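19 November 2019

Eighth day of setup at the Clindthorpe center. Arrived before the heating came on. Logged the cold-start readings on the motion platforms first, then the projectors. Platform 6 still shows a small pitch offset after homing. Shimmed the rear actuator mount and re-homed it twice. The offset is smaller but still there. 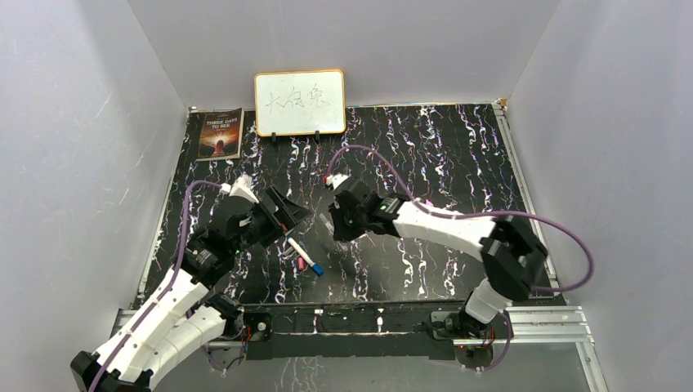
Small whiteboard with 大白兔 written on it, book to its left, in both pictures.
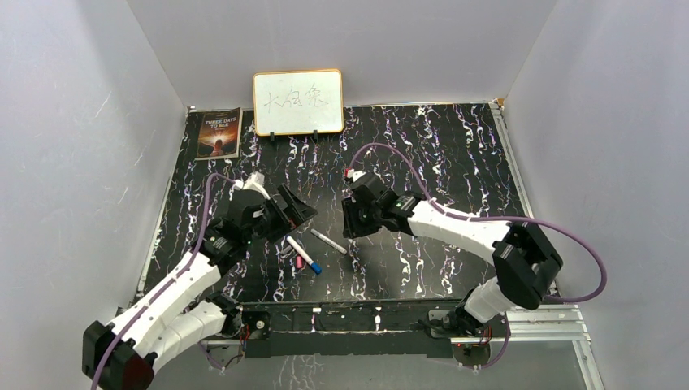

Pedal calibration took most of the morning. The Sostar load cells drift for the first part of a session and then settle, so I have stopped zeroing them cold. New procedure: power on, let the rig idle through one full demo loop, zero, then set the brake curve. Peak force is now consistent from rig to rig apart from number 2, where the pedal plate flexes. Asked for a thicker plate. Until it arrives, 2 runs with a softer curve, and drivers moving over from another rig will notice.

Ran the endurance test on the timing server after lunch. All 8 rigs on one grid, AI drivers, the Palteo street circuit, no resets. It logged 558 laps before I stopped it. No dropped connections. Two laps were recorded with a zero in sector two, both from rig 4, both on the lap after a pit stop. This matches the fault I wrote down in October, which I had blamed on the old network switch. The switch has been replaced, so that explanation is dead. Will pull the raw packets tomorrow and check whether the pit exit line overlaps the sector trigger.

The Onishi wheel bases are running warmer than I would like. Reduced overall force from 80 to 70 percent on the public profile and left the league profile alone. Steering feel is slightly duller over curbs. Casual drivers are unlikely to care. League drivers will be on the other profile anyway.

Invoice for the remaining cable trays came in at 3,364, delivery included. Higher than the quote by the cost of the corner pieces, which I had left off the order form. Paid it.

Drove ten laps myself on rig 3 at the end of the day to check the seat slider fix. The slider holds under full braking. Lap times were poor and not worth recording. Left-hand speaker buzzes at high engine speed, probably the grille.

For tomorrow: packets from rig 4, speaker on rig 3, print the safety card for the platforms, ask again about the fire door sensor.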